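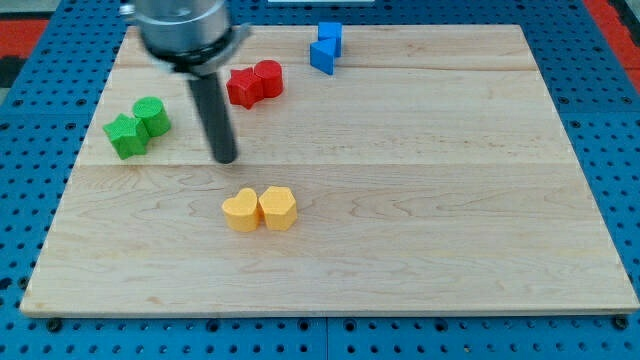

peg_and_bracket
Hello all, I've finally got a moment to write up where we are with the sorting arm, after promising to in January and then going very quiet. For anyone who missed the earlier thread, it's the cell we call Langat, a small arm over a blue perforated table, and its whole job is nudging blocks about with a rod so that the learners at our place have something to program that won't frighten them. My trouble is the height of the rod tip. You'll see it hangs just above the maple board, a little to the right of the green star and cylinder, and that is about where I like it for a start position, but by the afternoon it has crept down and begins to scuff the wood when it travels. I re-teach the height first thing, all is lovely until lunch, and then off we go again. The rod is 150 mm long from the collar, if that helps anybody. I've been through the program line by line with a cup of tea and can't find anything that would lower it. Has anyone met this before? I'd be so grateful, and I'm sorry for going on!

Skudotley
Lovely to hear from you again, and what a nice board. My first thought is the rod and not the arm at all. How is it held in the collar? We had one on a single grub screw and it slid down a hair at a time with every little push, and I spent a whole weekend blaming the controller, poor thing. Put a pencil line round the rod right where it comes out of the collar and look again at teatime. If the line has moved, there's your culprit.

sindance_fan
I'd put my money on the board, if you don't mind a different view. It's glued planks by the look of it, with the seams running across, and solid maple does move with the weather. If your room warms up through the day the board could be cupping a little, so the middle comes up to meet the rod and it only seems as though the rod has dropped. I see there are bolts down by the front corners. Is the board bolted down, or are those only in the table?

Skudotley
Would it really move enough between breakfast and lunch, though? I've a maple worktop at home and it takes a whole season to do anything I'd notice.

sindance_fan
A worktop is a good deal thicker, and oiled I should hope! A thin board with one face flat on a table and the other open to the air is another matter. I'm not saying it's certain, only that it costs nothing to lay a straight edge across it twice in the day.

peg_and_bracket
Oh, these are both good, thank you. The bolts at the front are in the table, and they stop the board sliding towards you, but nothing holds it down. It simply lies there. The rod is on one grub screw, yes, and I have a sinking feeling about it now. I'll do the pencil line and the straight edge on Wednesday, when I've got the room to myself.

Kiprono Owino
May I put in a word for checking the tool settings as well, before you take a spanner to anything? I look after three little arms of this sort and I keep a notebook for each, and the fault I've written down most often is a tool length that doesn't match the tool. Somebody swaps the rod for a longer one, the program still believes in the old one, and the tip ends up lower than you asked for. I know yours creeps and doesn't jump, so it may well not be this, but do ask whether anyone changes the tool over lunch. While you're there, move the arm to your start position and write down the height it reports, morning and afternoon. If the number is the same both times and the gap isn't, then the arm is holding its place and you can leave it in peace.

avlow
Agree with Kiprono on writing the height down. Don't agree with re-teaching it every morning, I'm afraid, and I say this kindly because I did it for months. Each time you re-teach you hide a bit of the evidence. Leave the point alone for a day or two and measure the gap with a feeler gauge, or a bit of card if that's what you've got.

peg_and_bracket
Fair point, avlow, and a bit of card is exactly what I've got. The only snag is that the learners are in every morning and I don't like leaving a rod that might dig in. Could I raise the point by a few millimetres and leave it at that while I measure?

avlow
Yes, do that. Note down what you raised it by and stick it to the table where you'll see it.

peg_and_bracket
Back again, with apologies for the length of this. I put the pencil line on at nine and ran the nudging routine on its own, with the point raised as we said. The counter on the controller said 1,545 when I started, and I stopped it at lunch after another 223 pushes. The line had come 2 mm out of the collar! The reported height was the same to the last digit both times, nobody had touched the tool, and the straight edge showed the tiniest sliver of light under the middle at both ends of the day, so the board isn't perfectly flat but it wasn't getting any worse. I've taken the rod out and there's a long bright scratch down it where the grub screw has been dragging.

Skudotley
Oh, well done! File a small flat on the rod for the screw to sit against, and if the collar has room, tap a second hole at a right angle to the first. A dab of medium threadlock, the sort you can undo again. Please don't be tempted to just do the one screw up tighter, it'll chew the rod.

sindance_fan
I'm glad it's found, though I'd still clamp that board. A sliver of light is a sliver of light. Two low toggle clamps at the back would do it, through the holes you've already got.

Kiprono Owino
Clamps are fine as long as they're well outside the rod's travel, and run it slowly the first time round. I'd sooner use countersunk screws up from underneath myself, so there's nothing standing proud to hit. And after the rod goes back in, measure the length again and type in the new figure. It won't be quite what it was.

sindance_fan
Screws from underneath into solid maple and it can't move at all, and then it splits along a seam. Slotted holes, please, if you must!

peg_and_bracket
I'll go and see what's in the clamp drawer before you two fall out. Flat filed this evening, second hole to follow when I can borrow the right tap, and the rod measured 28 mm at the stub inside the collar, which I've written on a label so I can set it back the same each time. I've a pencil line on it for good now, too. I'll report back once it's had a full week with the learners.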